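Speaker notes: Paying for the Jodport sewer extension
County works session, May, doors at 6:30 p.m.

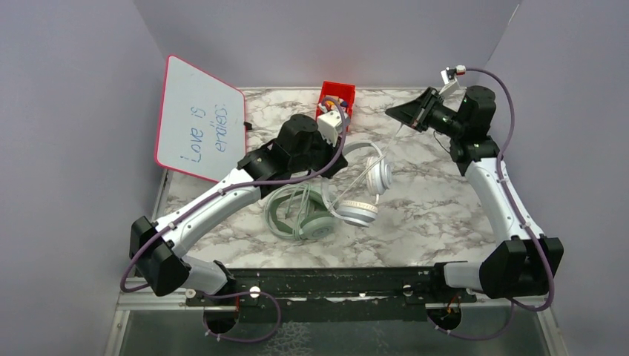 Slide 1: White headphones on a marble-patterned tabletop

Good evening, and thank you all for coming out. I see a good many faces from the Puka Road meeting, and it does me good to see you came back after how long I talked that night. I'll try to do better – no promises.

(Wait for the side door to close. Thank Vija Stankevičius for the room.)

Start with what the district is asking for. There are 396 homes on the east side of Jodport still on septic, and a fair number of those tanks went in when my mother was in grade school. The plan is to bring them onto the public sewer in stages, beginning at the Vanags Creek end, where the ground stays soft well into summer and folks have had the most trouble.

Next slide, the money. The grant would cover 80 percent of construction. The rest comes from a loan, paid back over 11 years out of the sewer fund. Say this slowly, and say it twice: the grant does not pay for the line from your house to the street. People went home last time thinking it did, and I take the blame for that.

Damián Alarcón has the rate table. Let him walk through it, he's far better with it than I am. The increase for current customers is about 5 dollars a month, and it doesn't start until the first stage is in service.

(If Carter Tremblay asks about the Fomitz lift station: yes, it can handle the first stage. The later stages need a second pump, and that pump is in the budget, on the page after the map.)

Hardship help. Sarmīte Tamošiūnaitė at the county office is taking names for the hookup fund. You don't have to decide anything tonight to get on her list, and she is very kind on the phone, so please do call her.

Povilas Juška will cover easements. Keep him to ten minutes if you can – he loves a good easement.

Then questions. Repeat each one into the microphone for the back rows. Sign-in sheet is by the coffee.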